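Ticket 33 - Wivier bench cell, soft fingers dropping bags
Status: open, waiting on parts
Queue: Tisico workshop support

Opened in October, first thing

Morning all. Me again, and yes it's the bag cell again, sorry! The short version is that the gripper picks a bag up fine, lifts it, swings towards the tray and then somewhere on the way the bag slides out. It did it twice before my first cup of tea and then ran like a dream for an hour, so I'd started to think I'd imagined it. I hadn't. By 11 it was at it again.

What I've done so far. Air pressure at the regulator is sitting at 6 bar and doesn't budge when the fingers close, so I don't think it's that. I swapped the short hose at the wrist anyway (the old one had a bit of a kink in it and I've never liked it). No change. I also wiped down both fingers with a damp cloth, let them dry over lunch and tried again. Better for a few picks, then back to dropping.

I haven't touched the program. The last edit in the log is the Adams job, when we slowed the approach down, and it ran for weeks after that with no bother.

Update, 14:20

Right, so I put the arm into hand guiding and brought it down over the plate slowly, to see how the fingers sit when they're open. I'm using the 500 g peanuts as the test bag - it's the one that drops most and it's got enough weight in it to show the problem up. I left the bag up at the far side of the plate while I looked at the fingers with nothing between them. They look all right to me from above, ribs all there, and they come in at matching angles as far as I can judge by eye. But looking all right and gripping all right are two different things, so I'd like somebody who has rebuilt one of these to have a look before I start undoing screws.

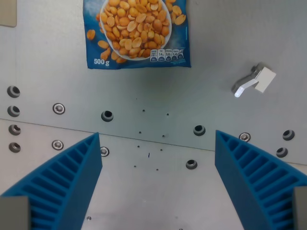

Reply from Teno support: thanks for this, and for leaving the program alone, it makes our life much easier. With steady pressure and a grip that comes back for a little while after a clean, we would go after the smooth inner faces first. They pick up a film from printed bags and you won't always see it. A damp cloth moves it about more than it takes it off. Please use the wipes from the service kit, both faces, right up to the tips, and then run the bag on its own at half speed. If it still slides, loosen the finger mounts and check whether either finger rocks on its block. The blue fingers are due for changing at 1,000 hours in any case, so let us know what your counter says.

Update, 15:45

Ah. Well, the counter. I went and looked and it says zero, so I think it got reset when we moved the controller over, and I've no idea what the real figure is. More than I'd like, I should think! Is there another place it's stored? I had a poke round the service menu and only found the one.

Wipes done, both faces, and the cloth came away grey, which was a bit embarrassing. Ran the bag at half speed and it held every time. Put it back to full speed and it held for a good while, then let go on the swing. So it's much improved but it isn't fixed.

Then I did the mounts. Air off, lockout on, and I gave each finger a wiggle. The left one is solid. The right one rocks. It's not a lot, you'd never spot it with the arm moving, but put your thumb on the block and you can feel a click. I nipped the 2 screws up and the click went away, then it came back after a dozen or so picks, and one of the screws now turns a bit too easily for my liking. I suspect the thread in the block has gone.

Reply from Teno support: the hours are only kept in the one place, I'm afraid, so please treat the fingers as due. A tired thread in the block fits with everything you've told us. Don't put a longer screw in, it will bottom out before it clamps. We'll send a pair of fingers and a right-hand block. Change the fingers as a pair even if the left one seems sound, and redo the open and close positions afterwards.

Update, 16:30

Lovely, thank you. Cell is off and tagged. I'll pack by hand for now - Wivier know their order will be a bit late and they were nice about it. Could you put a couple of spare screws in with the block? I've only got the ones that are in it and I don't trust either of them. I'll write the hours on a bit of tape inside the cabinet door this time as well.

Leaving this open till the parts are on.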